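Croissant

The croissant is a crescent-shaped or straight pastry made from a yeasted dough that has been folded many times around a layer of butter. It is eaten mostly at breakfast, and it belongs to the larger family of pastries that bakers call viennoiserie.
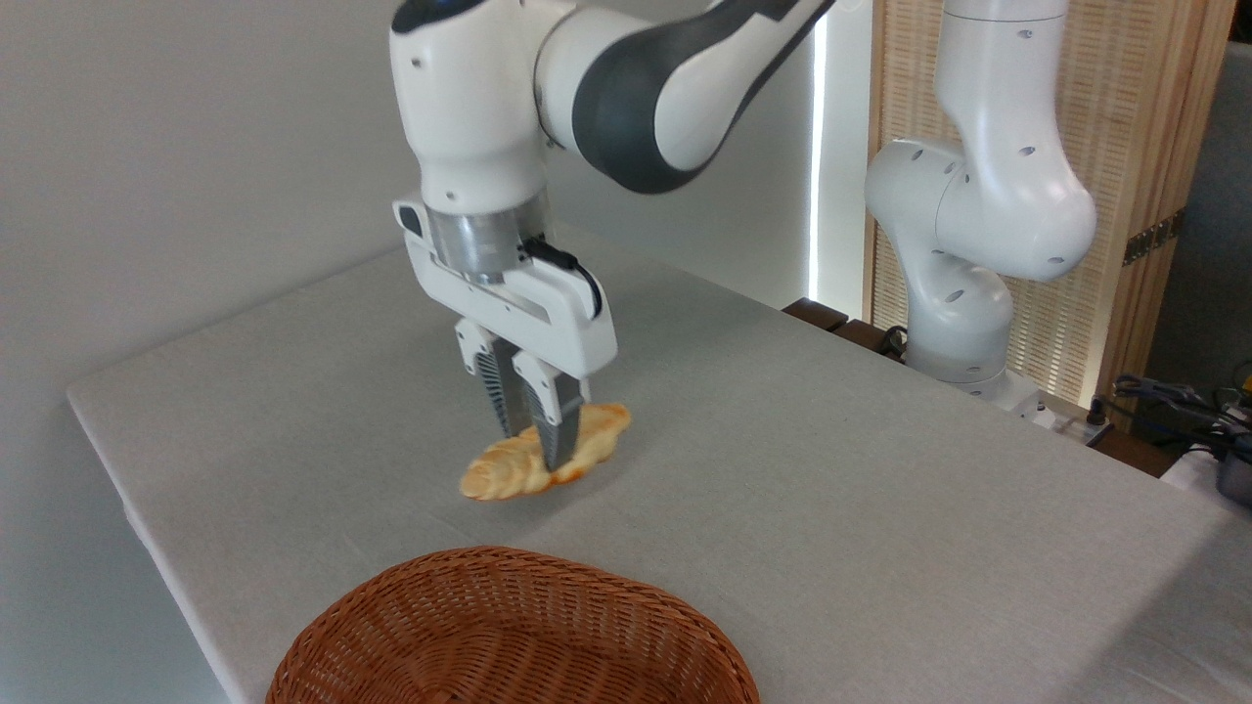
A croissant without butter in it is only a bread roll with good manners, according to one reader of the Prenthorpe Baking Pages, and plenty of bakers would agree, though the law in most countries leaves the matter open and a great many are sold with margarine or a blend of fats.

Origins

The croissant's ancestor is generally taken to be the kipferl, a crescent roll that was known in Austria for centuries before anything like it was sold in Paris. The kipferl was denser and plainer, closer to a sweet bread, and it came to France in the first half of the nineteenth century, when a Viennese-style bakery opened in Paris and was quickly copied by its neighbors. The flaky version came later. Recipes for a croissant made with layered dough appear in print in the early years of the twentieth century, and within a generation it had pushed the older kind nearly out of sight.

There is also a much-loved story that the shape was invented to celebrate the lifting of a siege of Vienna, the crescent being taken from the flags of the Ottoman army. It is a fine story to tell over coffee, but crescent-shaped breads are older than the siege, and food historians give it little credit.

Dough and folding

The dough itself is simple enough: flour, water or milk, yeast, sugar, salt, and usually a little butter worked in at the start. What makes the pastry is the block of cold butter that is wrapped inside and rolled out with it. The baker folds the sheet in three like a letter, chills it for 30 or 40 minutes, turns it, rolls it again, and goes on this way until there are three folds in all. Some prefer to swap one of these for a book fold, in which both ends are brought to the middle and the whole is then closed up, and there are bakers who will happily argue about it all afternoon.

Temperature matters more than almost anything else. Butter that is too warm soaks into the dough, and butter that is too cold cracks into pieces, which leaves the layers patchy. Small bakeries often keep a marble slab or a chilled table for the purpose. The Haugland sheeter, a hand-cranked machine found in older village bakeries, is still fondly spoken of by those who learned on one — it is slow and heavy, but it treats the dough kindly.

Once shaped, the croissants are left to rise until they wobble a little when the tray is nudged. They are then brushed with beaten egg and baked in a hot oven, where the water in the butter turns to steam and lifts the layers apart.

Regional forms

In France the straight croissant is often, though by no means always, the one made with pure butter, while the curved one may contain other fats. The Italian cornetto is softer and sweeter, and is commonly filled with jam, custard, or chocolate cream. In Argentina the smaller medialuna is brushed with syrup or left plain and served with coffee. The town of Oltisov bakes a poppy seed kind with a spoonful of plum butter in the middle, and sells it at an open-air market every May, when the line is said to stretch well past the fountain.

Almond croissants began as a thrifty way to use up the previous day's baking. The old pastry is split, moistened with syrup, filled with almond cream, and baked a second time, and many people like it better than the fresh one.

Keeping and reheating

A croissant is at its best within a few hours of leaving the oven. It can be freshened the next morning with a few minutes in an oven set to 300 degrees Fahrenheit, though a microwave will only make it limp.

See also: Brioche; Danish pastry; Kipferl; Pain au chocolat; Puff pastry

Page last edited 28/01/2019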